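Die Zelle für die PC-Demontage einrichten und in Schuss halten

Stand: 30. März 2022

Wer unsere Zelle zum ersten Mal übernimmt, steht meistens erst einmal davor und traut sich nicht so recht, irgendetwas anzufassen. Das kann ich gut verstehen, mir ging es genauso! Deshalb habe ich den ganzen Ablauf einmal so aufgeschrieben, wie ich ihn selbst mache, mit allen Umwegen, die ich mir inzwischen abgewöhnt habe. Die Zelle heißt bei uns Gorholm, die Ablaufsteuerung darauf läuft unter dem Namen Jemero, und wenn ich im Text einen davon nenne, dann meine ich eben das eine oder das andere.

Bereitlegen

Ihr braucht einen Satz Innensechskantschlüssel, einen kleinen Drehmomentschlüssel, Klettband für die Kabel, ein fusselfreies Tuch und einen ausgeschlachteten Rechner, um den es nicht schade ist. Den letzten Punkt bitte ernst nehmen. Ich habe am Anfang mit einem Gehäuse geübt, das eigentlich noch gebraucht wurde, und darüber reden wir heute nicht mehr so gern.

Auflage und Gehäuse

Zuerst kommt die Aluminiumauflage dran. Fahrt mit der Hand über die Profile (Arm natürlich in Parkposition und Antriebe aus) und sammelt alles ein, was in den Nuten liegt. Schrauben aus alten Rechnern verstecken sich dort mit Vorliebe, und ein Gehäuse, das auf einer einzigen Schraube aufsitzt, kippelt gerade so viel, dass man den Fehler stundenlang im Programm sucht.

Dann legt ihr den Tower mit der offenen Seite nach oben auf die Schienen und drückt ihn an allen Ecken einmal kräftig herunter. Wackelt nichts, ist es gut. Wackelt etwas, noch einmal herunternehmen und nachsehen, auch wenn es nervt.

Kabel am Arm

Über die Kabelführung könnte ich ein eigenes Kapitel schreiben. Das Bündel soll dem Handgelenk in jede Stellung folgen, die das Programm anfährt, darf aber keine große Schlaufe bilden. Ich setze 2 Klettbänder und lasse dazwischen so viel Luft, dass sich das letzte Gelenk ganz durchdrehen kann. Danach fahre ich von Hand langsam in die tiefste Position und schaue dabei nur auf die Kabel. Der Greifer ist in diesem Moment völlig egal, so schwer es fällt, nicht hinzusehen.

Greifer ausrichten

Jetzt wird es gemütlich, nehmt euch ruhig einen Kaffee. Löst die Schrauben am Fingerhalter nur so weit, dass er sich mit sanftem Druck verschieben lässt. Fahrt den Greifer im Handbetrieb über das Mainboard, Geschwindigkeit auf fünf Prozent, und senkt ihn in kleinen Schritten ab.
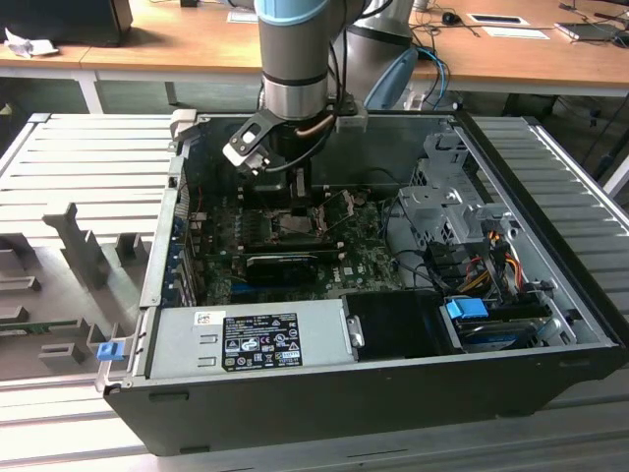
Lucinda Pruitt hat dazu angemerkt, fünf Prozent seien ihr beim Absenken immer noch zu flott; sie gehe auf den letzten Zentimetern lieber auf drei herunter und lasse den Daumen auf der Stopptaste. Außerdem, schrieb sie, solle man den Fingerhalter erst festziehen, wenn man ihn aus zwei Richtungen angeschaut habe, von vorn und von der Seite, sonst stehe er am Ende schief und man fange wieder von vorn an.

Mit beidem hat sie recht, und ich mache es seitdem auch so. Achtet beim Absenken besonders auf die Grafikkarte und auf den Laufwerkskäfig, denn beide ragen höher auf als das Board selbst. Wenn der Finger frei darüber hinwegkommt, speichert ihr die Position in Jemero unter einem Namen, den auch andere verstehen. »Neu2_final« versteht leider kein Mensch, auch nicht der, der es angelegt hat.

Probelauf

Lasst das Programm einmal komplett ohne Greifbefehl durchlaufen, danach einmal mit. Bleibt der Arm mit Meldung 49 stehen, ist bei uns die Kraftgrenze überschritten. Dann bitte nicht einfach quittieren und weiter, sondern zurück in die Parkposition und das Gehäuse neu andrücken. In den allermeisten Fällen lag es daran.

Pflege zwischendurch

Nach jeder Schicht die Greiferfinger abwischen, trocken genügt. Einmal im Monat die Schrauben am Halter mit dem Drehmomentschlüssel prüfen und die Klettbänder erneuern, wenn sie fusselig werden. Die nächste große Durchsicht mit Nachmessen der Nullpunkte steht im April an, dafür liegt die Liste im Ordner Stikine. Tragt dort bitte auch ein, wenn ihr am Fingerhalter etwas verstellt habt, und sei es noch so wenig.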